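Section 4: Setting the colour on your Fuva printer

Righto, you've got the Fuva out of its box and talking to the Prunico software. I do the colour next, before I print anything I care about.

1. Let the printer warm up for 20 minutes. Go and make a cuppa.
2. Load matte paper in the rear tray, printable side facing you.
3. In Prunico, open Profiles and pick Gondent Matte 175.
4. Print the test sheet, then leave it to dry flat on the bench.
5. Compare it with your screen in daylight - my kitchen globes turn every grey a bit yellow.

Note: if the maroons look muddy, drop Ink Density a notch and go back to step 4.

Caution: don't pull the paper out while the rollers are moving. I've done it, and error 427 is a pain to clear. 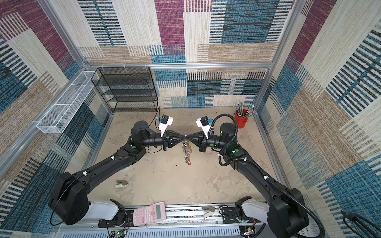 Fig. 6. Maroon, teal blue, beige and cream.

6. Happy with it? Hit Save As and give the profile a name you'll recognise later.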